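How to Pick a Dark Countertop Without Believing the Brochure

Every showroom will tell you dark counters hide everything. They don't. I put a charcoal one in my own kitchen in Hirthorpe, and I have wiped it more often than I ever wiped the cream laminate it replaced. If you still want one, do the checking yourself before you sign.

1. Get a real sample

The chip on the key ring is useless. Ask for a piece you can set a dinner plate on. Plirkau charged me a $200 deposit for the loan of one, which I thought was cheeky, but I did get it back.

2. Look at it in your own kitchen

Showroom lights are set up to flatter. Lay the sample flat where the counter will go and check it at 11 in the morning, then again after dark with only the lights you normally use. A gray that looked neutral in the store can go blue or brown at home.

3. Make a mess on it

Flour, a greasy thumbprint, a ring of hard water left to dry. Leave them overnight. "Stain resistant" on a label can mean almost anything, and crumbs and limescale aren't stains anyway. On plain dark surfaces they show up from across the room.

4. Decide on speckle

A fine speckle does break up dust a little. I'm less convinced by the big flecks, which salespeople like to call forgiving — mine at the rental looked dirty even when it was clean. Stand over the sample and look straight down as well as along it, as the pattern can fade out from one angle.

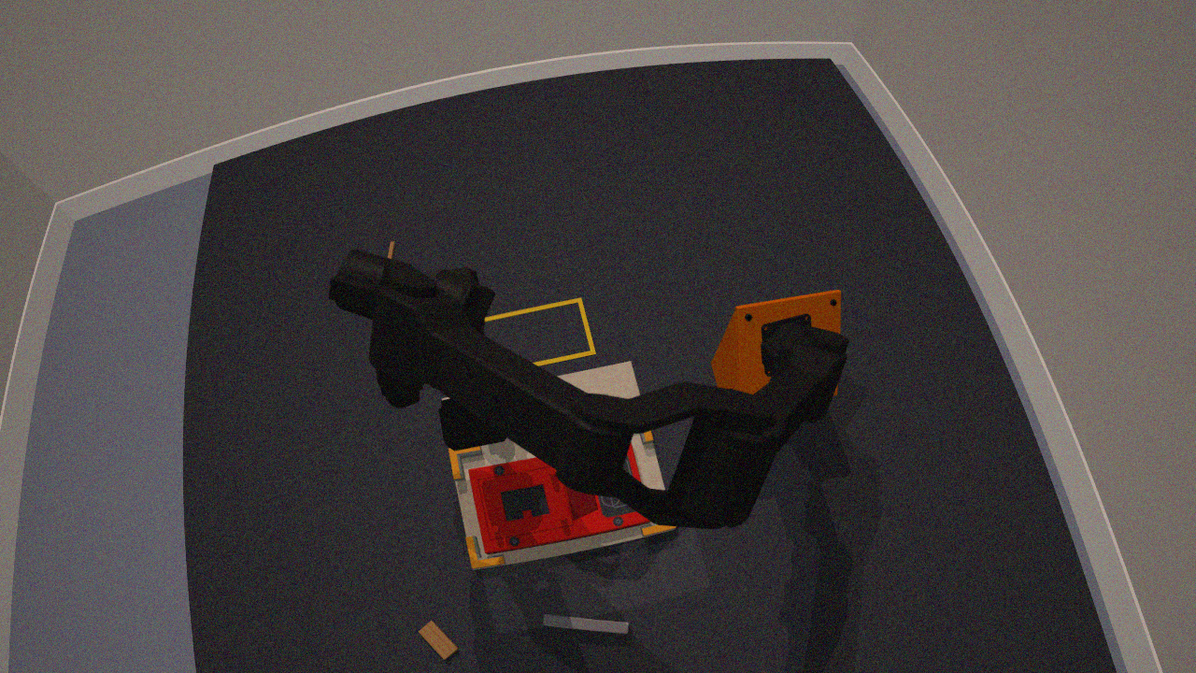
5. Question the edge

Raised rims and fancy curves cost more and collect crumbs. Drisholm quoted me $155 for a square edge and $205 for a rounded one on the same short run, and couldn't say what the extra money bought beyond looks. I took the square edge and sanded nothing, regretted nothing.

6. Get the seams in writing

Ask where the joints will fall and have them drawn on the plan. My fitter, Lindalva Honorato, moved one away from the sink after looking at the Leite layout for a minute. The store had called that layout final.

Keep the sample until the counter is in, then compare the two side by side before you pay the balance.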